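Spielmaterial und Raum, Sitzung 7
Die Kinderküche: Was lernt man eigentlich am Spielherd?
Skript zur Vorlesung, Azadeh Khosravi, Stand 19.06.2025

7.1 Ausgangslage

In fast jeder Gruppe steht eine Spielküche, und fast jedes Konzept schreibt ihr dieselben Leistungen zu: Sprache, Feinmotorik, soziales Lernen, neuerdings auch Ernährungsbildung. Die Belege dafür sind dünn. Der Katalog der Firma Mahmoudi, den viele von Ihnen aus der Praxis kennen, führt 382 Artikel unter der Überschrift »Kochen und Haushalt«. Bei den meisten steht »fördert die Kreativität«. Wie man das festgestellt hat, steht nirgends.

Ich bitte Sie, solche Sätze bis auf Weiteres als Werbung zu lesen. Das gilt auch für Sätze aus Fachzeitschriften, wenn dort bloß ein Katalog nacherzählt wird.

7.2 Vorbildtreue

Unter Vorbildtreue verstehen wir, wie eng ein Spielding an seinem Gegenstück aus dem Haushalt bleibt. Ein Messerblock mit Schlitzen und Griffen ist eng gebunden: Man kann etwas herausziehen und wieder hineinstecken, und wer einen echten kennt, weiß sofort, was zu tun ist. Ein gelber Quader mit aufgemalten Wellenlinien ist lockerer gebunden. Ob er Butter, Käse oder Nudeln heißt, entscheidet das Kind, oft mehrmals am selben Vormittag.
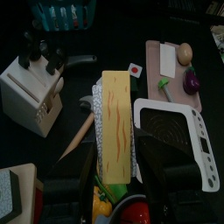
Die übliche Lehrmeinung lautet, lockere Bindung sei für jüngere Kinder zu schwierig. In unserer Beobachtung in der Kita Trillholm ließ sich das nicht bestätigen. Zwei Kinder unter drei Jahren haben dort mit einem Klotz »Brot« geschnitten und ihn danach als Telefon benutzt. Das ist wenig Material, und ich würde daraus keine Regel machen. Gegen die Regel, die in den Lehrbüchern steht, spricht es aber schon.

7.3 Menge

Häufiger Rat: viel anbieten, dann wird viel gespielt. In Drotthorpe lagen zeitweise 40 Teile in der Küchenecke. Gespielt wurde mit Topf, Löffel und dem, was gerade jemand anderes in der Hand hatte. Der Rest wurde in Körbe geräumt, ausgekippt und wieder eingeräumt – auch das ist eine Tätigkeit, nur hat sie mit Kochen nichts zu tun. Ob man sie als Spiel wertet, hängt davon ab, was man auf dem Beobachtungsbogen ankreuzen kann. Der Bogen nach Clirniden kennt dafür kein Feld.

7.4 Werkzeug am falschen Ort

Was gehört in die Küche und was nicht? Ein Spielhammer zwischen Küchengerät gilt vielen Fachkräften als Unordnung und wandert zurück in die Werkkiste. Ich halte das für voreilig. Ein Kind, das mit dem Hammer Schnitzel klopft, hat die Sache besser verstanden als mancher Sortierplan. Umgekehrt ist nicht jeder Hammer neben einem Messerblock eine pädagogische Entdeckung. Manchmal hat ihn jemand liegen lassen.

7.5 Aufgabe bis zur nächsten Sitzung

Wählen Sie zwei Gegenstände aus einer Spielküche Ihrer Praxisstelle. Beobachten Sie 40 Minuten lang, was damit getan wird, und notieren Sie nur Handlungen. Wörter wie »kreativ«, »vertieft« oder »fantasievoll« streiche ich. Abgabe im Raum 881, auf Papier, höchstens zwei Seiten.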